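Textile Care Workshop, Odovell Building
Notebook entry, November, Friday
Subject: wash and drying trials on filled household articles, second round

Work resumed at 8.30 with the articles left on the racks overnight. The purpose of this round is to establish whether the longer spin recommended in the Putard procedure shortens drying time enough to justify the additional wear on seams. The first round gave no clear answer, as the load weights had not been kept equal. Loads have now been weighed before washing and entered in the bound register, and the register should be treated as the authority where it differs from these notes.

Water supply to the large machine was checked before the first load. Pressure was steady. The inlet filter on the cold side held a small quantity of grit and was rinsed and refitted. Colleagues are asked to record the date of each cleaning on the card inside the cupboard door; the last two cleanings were not entered.

Load 701 consisted of polyester-filled articles with cotton covers, washed at the low temperature with half the usual quantity of detergent. Rinse water ran clear at the third rinse. In the first round, with the full quantity, a slight foam was still present at the fourth. The half quantity will therefore be used for the remainder of the trial, and the instruction sheet will be amended when the next batch of sheets is printed.

Load 864 consisted of down and feather articles. These were given the extended spin of the Putard procedure, then shaken out by hand and placed in the tumble dryer on the low setting. The dryer was stopped every 45 minutes and the contents turned. At the first stop the filling was still gathered into hard lumps at the corners of every article. At the second stop the lumps could be broken up between the fingers without force. At the third the smaller articles were dry to the touch on the outside, but pressing them firmly for a short time brought a faint dampness to the palm. They were returned to the dryer for a further period.

It is recommended that the pressing test be adopted as the standard check. Touching the cover alone is not a sufficient guide, and articles put away on that basis in September developed a sour smell within the fortnight. 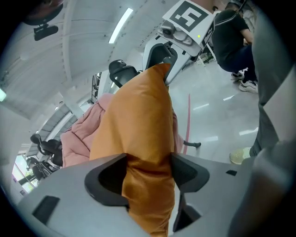
Storage after drying was the second matter under review. At present, finished articles are placed on the shelves in whatever order they leave the dryer, and the heavier ones tend to be put on top. Filling that has been compressed for several weeks recovers slowly, and in some cases the fold lines remain visible in the cover after a full day of airing. Smooth covers with a slight gloss, such as that of the mustard-orange cushion, show every soft crease when the fabric is drawn up into a point, and articles of this sort should be laid flat in a single layer. Quilted goods are more forgiving, as the stitching between the padded sections holds the filling in place, and they may be stacked provided nothing rigid is set on them. The shelf nearest the window is not to be used for strong colours in either case.

The Nseir storage bags were compared with plain cotton sheeting. The bags keep dust out well and close easily, but two of those examined showed a little condensation inside the seam after a cold night. The sheeting allowed dust to settle along the folds and showed no condensation. Until the heating in the store has been adjusted, sheeting is to be preferred for anything containing down. The bags may continue in use for synthetic fillings.

Seam inspection, afternoon. All articles from both loads were inspected under the bench lamp. No seam had opened in load 701. In load 864, the extended spin had strained the stitching along the short side of one article, and a few fine feathers had worked through at the corner. The corner was closed with a double row of small stitches in a matching thread. A closely woven inner case would be a better remedy, and the cost of making these in the workshop should be worked out before any are ordered.

The thread now on the bench is the Grakimell 100, which is fine enough for covers but has broken twice on heavier work. A stronger thread should be kept beside it and the two reels marked, as they are difficult to tell apart once the paper labels have come off. The needle in the small machine was changed. It had a slight burr at the tip, which accounts for the pulled threads noted earlier in the week.

Zips. Several covers returned to us with stiff zips. Dry soap rubbed along the teeth was effective in all but one. The remaining zip has a bent slider and will have to be replaced. Covers are to be washed with zips closed; the reminder above the sorting table has faded and needs rewriting in larger letters.

Stain treatment was attempted on one cotton cover marked with tea. Cold water and a mild soap solution lightened the mark but left a pale ring. A second application, worked from the outside of the stain towards the centre, removed most of the ring. The cover has been set aside to dry naturally and will be examined in daylight. Bleach was not used and should not be tried on this cloth, as a test piece yellowed at once.

Provisional findings. The extended spin reduced drying time for down articles, though the saving is modest and the strain on the seams is a concern — more so for older covers. For synthetic fillings the ordinary spin appears adequate. A further load of down articles should be run with the ordinary spin, at the same weight as 864, before the procedure is altered.

Outstanding items: obtain a stronger thread; rewrite the notice on zips; ask the building office to look at the heating in the store; enter the filter cleaning on the card; price closely woven cotton for inner cases. The dryer vent hose is loose at the wall end and has been held with tape for the present — a proper clip is required before the next round begins.

Machines switched off and the cold supply closed at 4.40. The larger down articles remain on the racks and are to be pressed and turned first thing on the next working day.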